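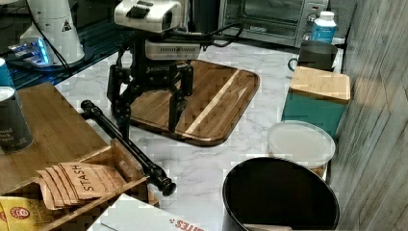 Abb. 4: Schneidebrett aus Holz auf einer Arbeitsplatte in Marmoroptik.

4.2 Belegung der Arbeitsfläche und Ort der Speisenvorbereitung

Die im vorangehenden Abschnitt dargestellten Küchengrundrisse geben Auskunft über die planerisch vorgesehene Arbeitsfläche. Sie lassen offen, welcher Anteil dieser Fläche im Alltag für die Vorbereitung von Speisen verfügbar bleibt. In der Erhebung Ivalel wurde daher zwischen der Nennfläche, der dauerhaft belegten Fläche und der freien Restfläche unterschieden. Als dauerhaft belegt galt jeder Bereich, auf dem ein Gerät oder Behältnis zwischen zwei Besuchen seinen Platz nicht wechselte. Gegenstände, die nach Angabe der Haushalte täglich fortgeräumt werden, blieben außer Betracht, auch wenn sie zum Zeitpunkt des Besuchs auf der Fläche standen.

In die Auswertung gingen 179 Haushalte aus dem Bestand der Wohnungsgesellschaft Fultia in Itier ein. Angeschrieben worden waren rund 400 Haushalte; die Ausfälle verteilen sich auf die beiden Bauabschnitte annähernd gleich. Die Besuche wurden im Juni abgeschlossen. Haushalte, deren Küche während der Laufzeit umgebaut wurde, sind in Tabelle 6 gesondert ausgewiesen und werden in diesem Abschnitt nicht behandelt.

Für die Einordnung der Ergebnisse ist die Tiefe der Arbeitsfläche von größerer Bedeutung als ihre Länge. Geräte werden überwiegend an der Rückwand aufgestellt, soweit die Lage der Steckdosen dies nahelegt. Die vordere Zone bleibt damit zunächst frei. Sobald die Rückwand vollständig besetzt ist, rücken weitere Geräte nach vorn, und die zusammenhängende Fläche zerfällt in Teilstücke, deren Summe rechnerisch ausreichend erscheinen mag, die einzeln jedoch kaum ein Brett mittlerer Größe aufnehmen. 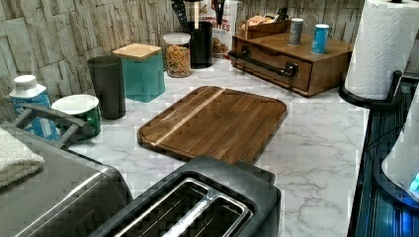 Die freie Restfläche wurde aus diesem Grund zusätzlich danach bewertet, ob sie ein zusammenhängendes Rechteck enthält, auf dem ohne Umstellen geschnitten werden kann. Dieses Kriterium geht auf einen Vorschlag von Freya Sugden zurück und ersetzt die im Vorläuferbericht verwendete Summenbildung. Ein Vergleich mit den dort mitgeteilten Werten ist nur eingeschränkt möglich.

In der Siedlung Tomaszewski, dem älteren der beiden Bauabschnitte, beträgt die Nennlänge der Arbeitsfläche mehrheitlich weniger als zwei Meter. Die Bewohnerinnen und Bewohner weichen dort häufig auf den Esstisch aus. Dessen Höhe wird beim Schneiden überwiegend als zu gering beurteilt, während das Sitzen bei längeren Tätigkeiten ausdrücklich als Vorteil genannt wird. Im jüngeren Bauabschnitt ist ein Ausweichen selten. Dort wird das Brett meist an einem festen Platz belassen und übernimmt zugleich die Funktion einer Abstellfläche. Ob dies mit der größeren Nennlänge oder mit dem Fehlen eines Tisches in Küchennähe zusammenhängt, lässt sich anhand der vorliegenden Daten nicht entscheiden.

Die Beleuchtung der Arbeitsfläche wurde an drei Punkten gemessen. Werte über 1.000 Lux traten ausschließlich in Fensternähe auf. Ein Zusammenhang zwischen der Lage des Vorbereitungsplatzes und der gemessenen Beleuchtungsstärke ist erkennbar, er wird allerdings von der Nähe zur Spüle überlagert, die in beiden Bauabschnitten unter dem Fenster angeordnet ist.

Aus planerischer Sicht ergibt sich die Frage, ob Geräteplätze künftig baulich von der Arbeitsfläche getrennt werden sollten, etwa durch eine Nische mit eigener Stromversorgung. Der Entwurf der Empfehlungen sah hierfür eine Mindestbreite vor und wurde den Mitgliedern des Fachbeirats zur Stellungnahme vorgelegt.

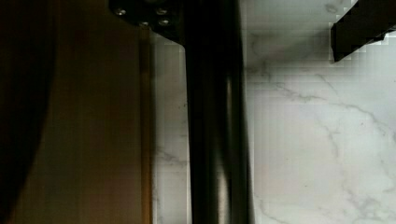

Clive Nuttall wandte ein, eine feste Nische verlagere den Engpass lediglich, solange die Zahl der Geräte je Haushalt nicht in die Bemessung eingehe; er bat darum, die Mindestbreite durch eine nach Haushaltsgröße gestaffelte Angabe zu ersetzen. Die Anregung wurde in die überarbeitete Fassung übernommen. Für Einpersonenhaushalte wird dort keine Nische gefordert, es genügt eine zweite Steckdosengruppe im Abstand von mindestens 20 cm zur Spüle. Die Staffelung für die übrigen Haushaltsgrößen ist Anhang C zu entnehmen.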